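The Misley open day is a public demonstration of two-armed table setting held each January at the Haltberg workshop. It was started by Loredana Ferraro, who still runs it, and drew 822 visitors in its most recent year. The event lasts one Saturday, with a session every hour from 10 a.m.

Each session uses a pair of black robot arms mounted on either side of a wooden tabletop. The work involves a serving tray, a white plate, a yellow cup, a bowl, a folded gray napkin and a few utensils.
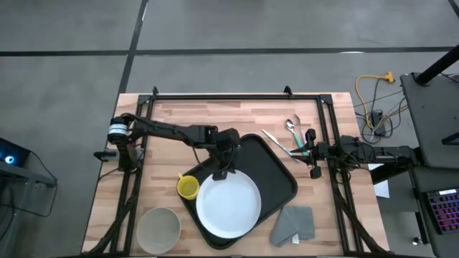 How long does one session last?
A session runs for 30 minutes, with 8 attempts at the task and time for questions between them.

The arms share the work by side. At one point in the task the left gripper is beside the yellow cup at the edge of the tray, while the right one is at the spoons and the knife. Visitors stand behind a rope and may ask the operator to repeat an attempt.

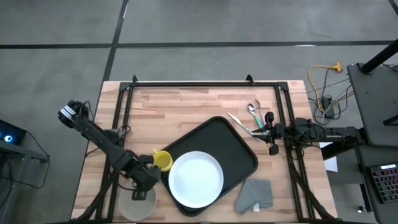

Related events

The Himura demonstration, held at the same workshop in the fall, covers the folding of towels and is open to school groups only. The Greco evening is a shorter program of three talks for people who work in restaurants and hotels. Tickets for the Misley open day are free, but places in each session are assigned at the door. Children under five are admitted with an adult.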